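Grippers, week two. Cutcombe fingers against the Cluken fingers, same handle, same table. Thread.

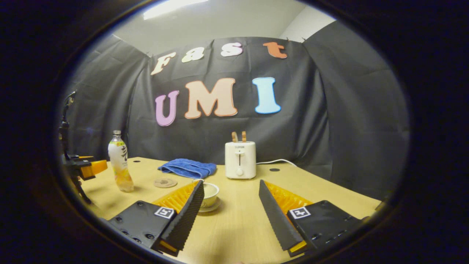
One reply came in while I was still typing the second post, asking whether soft fingers are worth the trouble when a plain parallel jaw will pick up a cup just as well. Fair question. For one cup, the jaw is fine. For a table with a cup, a bottle, a towel and a toaster on it, I want a finger that gives a little.

The setup. Hand-held gripper, wide lens looking down past the fingers, a tag on each finger mount so the software can work out how far open the fingers are. The fins are orange-yellow and ribbed, with black foam pads along the inside edges.

I ran 338 grasps over the two sets. Four jobs: lift a cup off its saucer, move a bottle, fold a towel, take a piece out of the toaster. Same order every time. I did all of them by hand, no arm.

Cup first. Both sets can hold it by the outside wall. The Cutcombe pads are thicker and take more of the curve before the fin starts to bend. The Cluken pads are thin, so the fin bends right away and the cup tips toward me a little as it comes up.

If you go in low with the Cluken set you catch the rim of the saucer and lift both. I did this a lot on the first day. By the third day I was coming in higher without thinking about it, so keep in mind that some of what I measured is me getting better.

Bottle. No real difference when it's nearly empty. When it's full the Cluken fins twist at the base and the bottle swings. Two turns on the finger screws fixed most of that, but they work loose again. Threadlocker is on the list.

Towel. The Cutcombe set loses here. A thick pad can't get under a single layer of terrycloth, so you pinch two layers or none. The thin pads get one layer more often. If your work is mostly laundry, I'd stop reading and buy thin pads.

Toaster. Light wooden pieces standing in for bread, which keeps the crumbs down and means every piece is the same thickness. You need to close on the top edge, straight down, with very little room on either side. Both sets manage it. The Cutcombe pads rub the slot on the way in if you're off center.

Drops over the whole run: 13 with the Cluken set, 3 with the Cutcombe set. I counted a drop as anything that left the fingers before I meant it to. A slip where I kept hold didn't count. Somebody else would draw that line in a different place and get different numbers.

Nine of the Cluken drops were the full bottle. Take the bottle out and the two are close enough that I wouldn't argue with anyone about it.

Camera notes, because I get asked. The lens is very wide and straight edges bend near the outside. That's fine for training as long as you don't crop it differently later. I cropped an early batch differently from the rest and had to export it all over again. It took an evening.

Keep the finger tags clean. A fingerprint on one of them cost me a run of bad width readings on Tuesday, and I spent an hour looking in the wrong place. I blamed the lighting, then the exposure setting, then the calibration file. It was a smudge.

Also, matte tags. The first ones I printed were glossy and they washed out whenever I tilted the gripper toward a ceiling light. Matte label paper sorted it out.

Controller. I tried the Major board and the Flustumico board on a bench arm with the same fingers. The Major closes faster and overshoots. The Flustumico is slower and stops where you told it to. With a rigid jaw I'd care about that a lot. With soft fins the overshoot mostly disappears into the bend.

Where the overshoot did matter was the towel. Close too hard on cloth and you drag the whole pile along the table. I turned the Major's speed down to match the other board and then could not tell the two apart on that job.

The Flustumico has the worse connector. It sits on the side where the cable wants to bend, and I've had it pull out twice. Right-angle plug ordered. The Major has a latch, and I haven't had any trouble with it.

Weight. The Cutcombe fingers are heavier and you feel it after a long session. By the end of an hour my wrist was dropping and I was resting my elbow on the table between grasps. You can see it in the recorded paths, the approach gets lower and lower. I now stop every half hour.

Wear. The foam on both sets is starting to polish where it touches the cup. It still grips. I marked the date on the back of each pad so I'll know how long they last. My guess is the thin ones go first, but they've also had more towel work, so it won't be a clean comparison.

Swapping sets takes a few minutes. Same hole pattern on the plates, different screw length. Don't mix the screws. The long ones bottom out in the Cluken plate and it feels tight when it isn't, which may explain some of that twisting on the full bottle. I only noticed at the end of the second week and I haven't gone back to check.

Someone asked in a message about training on data from both sets together. I tried a small version. It ran, but the policy hesitated before closing on the cup, like it couldn't settle on a height. I don't have enough runs to say more than that. For now I'm keeping the two sets in separate folders.

What I'm using from here: Cutcombe fingers for anything with a hard surface, Cluken for cloth, Flustumico board once the new plug shows up. The Major goes on the spare arm.

Next up is the full bottle again with the correct screws in the Cluken plate. I'll add the drop count to this thread when I have it.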